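Build 311

The build finished at 2 a.m. and the maintainer copied it to the Nemmont without waiting for the checksum. The Nemmont was an old phone. Its vendor had stopped issuing updates four releases back, and the last official firmware still carried a radio driver that lost the network whenever the screen went dark. Build 311 was supposed to fix that.

The recovery menu came up in gray text. The maintainer wiped the cache partition, selected the package and pressed the power key to confirm. A progress bar moved to the halfway mark, paused, and went on.

The project was called Gurkthorpe. It had begun as a set of patches against somebody else's source tree and had become a source tree of its own, with a forum, a bug tracker and a download server that ran out of space every month. It supported 16 devices. Fifteen of them had more than one person looking after them. The Nemmont had the maintainer.

The phone restarted. The boot logo appeared, then the animation, then the logo again. The maintainer attached the cable, opened a terminal and let the log scroll. The radio service was starting before the file system it needed had been mounted. It failed, the watchdog noticed, and the watchdog restarted the phone.
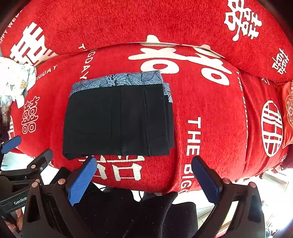

The order of the services was set in a single file, and the file had last been changed by an account named Man. Man had written most of the radio code, answered questions in the forum for a while, and stopped logging in one June. The profile gave no address. The commit message said: "Do not move this line. See mail."

There was no mail in the archive. The project had changed hosts since then, and the old lists had not been carried over.

The maintainer moved the line, added a condition that held the service until the mount was complete, and started the build again. Only the boot image had to be remade. While it compiled, the maintainer read the forum. A user in Flurnitside had posted three times to ask when the release was due. The network dropped every night, the user wrote, and the alarm on the phone was the only alarm in the house. The last post was from Sunday. It asked whether anyone was still working on this model.

The image was ready before the kettle was. The maintainer flashed it and watched the log. Mount complete. Radio service started. The battery read 100 percent, which was wrong, but it had been wrong since the first build and had its own ticket.

The screen timed out and went dark. The maintainer left the phone alone for the length of a cup of tea, then called it from the other phone. It rang.

The maintainer wrote the commit message next. The first draft explained the watchdog, the mount and the condition. The second draft also described what Man's line had done and where it had been, in case there had been a reason for it. At the end the maintainer typed "See mail," deleted it, and pasted the whole log underneath.

The upload took longer than the build. The maintainer opened the thread from Flurnitside and began a reply.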